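Looking After a Long Work Table (and Shifting It Without Grief)

Posted January 2018 by Mortimer Lindqvist

I've had more letters about tables than about anything else this past while, which surprised me, as I'd have laid money on drains. But there you go! Plenty of you seem to have brought home one of those long, narrow tables with a metal frame underneath, the sort that turns up when an office closes, and you'd like it to do for sewing, or seedlings, or the kids' projects, and you want to know how to keep it looking decent.

First of all, colour. People fret about pale tops and I can't think why. I've had a pale green one going on 5 years now and I'm terribly fond of it, because you can see a dropped pin or a smear of glue straight away, and it's a cheerful thing to walk in to on a grey morning. Marks do show up, I'll grant you, but I'd sooner know where they are.

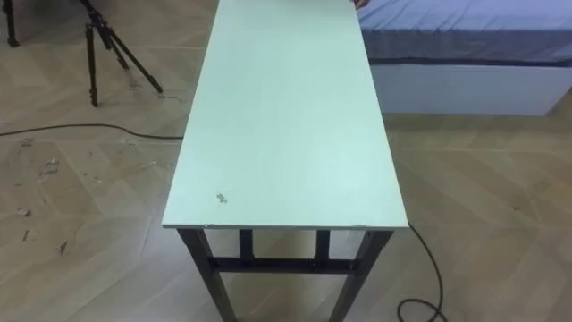 Mint-green top with a scuff near the front, and a few chips along the edge.

For a dark scuff, start gently. Warm water, a drop of dish soap and a soft cloth, and give it a minute or two to sit before you rub (I go and put the kettle on). If that doesn't shift it, a little baking soda made into a paste will often do the job, but try it first on a spot underneath or at the far end, as it can dull some finishes. Wipe it all off with a clean damp cloth and then a dry one. I keep well away from scouring pads. My neighbour on Flukthorpe Road took one to her craft table and the shiny patch is still there, poor thing.

Chips along the front edge are a nuisance chiefly because they catch on sleeves and yarn. Run a bit of fine sandpaper along them, very lightly, always stroking away from the top surface, and then dab on some matching paint with a cotton swab. Let it dry overnight. It won't look new, but it'll feel a good deal nicer under your wrists.

While you're down there, have a look at the frame. Crossbars gather dust like you wouldn't believe, and the bolts work loose over time, so go around them all with the proper wrench once every August or whenever you think of it. Stick felt pads on the feet if you have a wood or wood-look floor, and sweep before you move anything! One bit of grit under a leg will leave a scratch as long as your arm, and a herringbone floor is no fun to patch.

As for moving it, clear the top completely, lamp and all. Take hold at the end, with your hands well apart near the corners and your fingers under the edge where the frame gives you something solid to grip.

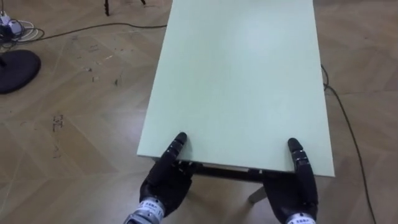 Can I drag a long table across the room if I'm on my own?
It's better to lift one end at a time and walk it around a little at a go, with an old blanket folded under the legs that stay down. If the table is too heavy to lift comfortably, wait until you've got company.

Once it's where you want it, press on each corner in turn. If it rocks, try turning the adjusters on the feet, if it has them, or slip a sliver of cork underneath and trim it flush with a sharp knife. Give the top a last wipe before you load everything back on, and do put a mat under the plant pots.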